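Rilla Robotics Club: participants wanted for the laundry project

Posted 2019-02-10

We are looking for people to join the spring round of our folding project, which starts in April. Please read the whole page before you write to us. The last call said "no experience needed" and "learn robotics," and a fair number of people showed up expecting both of those to mean something they didn't.

The project is a student team's attempt to get a pair of robot arms to fold ordinary clothes on an ordinary table. You may have seen videos of machines doing this. Most of those videos are sped up, and hardly any show you the tries that went wrong. We log ours. In the fall round we set up 100 folds with the same few garments and called 28 of them acceptable, and one of our own members thinks we were generous. So if you are coming to watch the future of housework, you may want to wait a few years. If you would like to find out why a T-shirt is so hard, we could use you.

A work session is mostly cloth and waiting. Lay a shirt out, line up the grippers at its corners, run the motion, write down what the sleeve did, lay the shirt out again. Pants with drawstrings are on the list too, and we have no good plan for them.

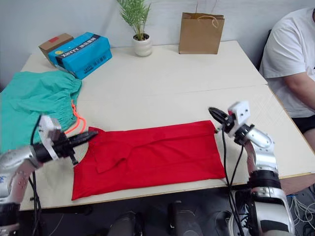

What you would be doing

Resetting garments between runs. It is dull and it matters more than the code does.
Scoring folds against a printed sheet. You score what is on the table, including when it makes our method look bad.
Reading logs and arguing about them. Some Python helps. Loud opinions without a log entry do not.
Bringing in clothes we haven't tried. We suspect the current method has only learned our own shirts, and the easiest way to find out is to hand it yours.

What we ask

Two evenings a week, 2 hours each, until the end of the round. You don't need to be an engineering student, and you don't need to believe that robots will be folding laundry in homes any time soon. Several of us don't. You do need to tie back long hair, keep your hands off the table when the arms are live, and say so when you don't understand what a machine is about to do.

What you get

A meal each evening, a line in the final report, and a 70 dollar stipend at the end of the round if you come to all the sessions. We can't offer course credit. We also can't promise the project will look good on a résumé, though you may describe it there any way you can defend in an interview.

We are going to enter the Omlow Student Challenge if the numbers improve. If they don't, we will publish the numbers and stay home. Please don't apply only for the competition.

How to apply

Send a few paragraphs to the club desk at Keskin Hall, on paper or through the sign-up form. Tell us about something you tested that turned out worse than you'd hoped, and how you knew. Skip the cover letter. Applications close when the places are filled, and everyone gets an answer, including the people we turn down.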